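Stop rinsing out your sandwich bags

Said it at dinner, got yelled at. Saying it again here.
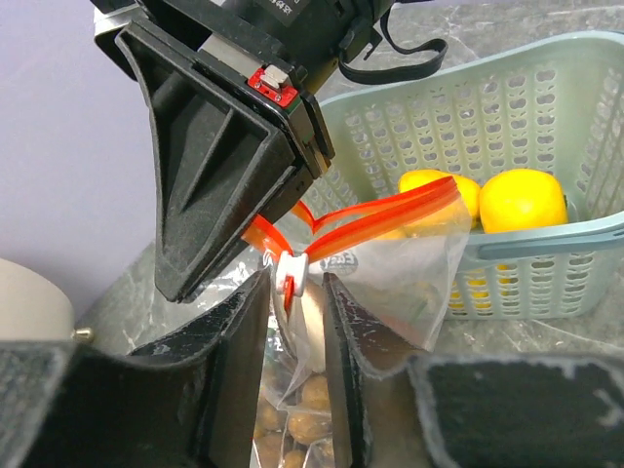
So what should you do with a used zip-top? Toss it if it held meat or anything greasy, keep it if it held bread.

Thats the whole rule. My aunt had 40 of them drying over the sink in Dudberg — smelled like old onion, all of them. Hot water, soap, ten minutes of your evening, for what. Buy a tin. Mine's lasted since college, dent and all. Beca Ellis wrote in to say I'm lazy. Fine. Lazy with a clean sink.

Recent
Against the second fridge
Who still irons napkins
Dornmont's sad bakery line

Contact | © Damián Ledesma | Back to top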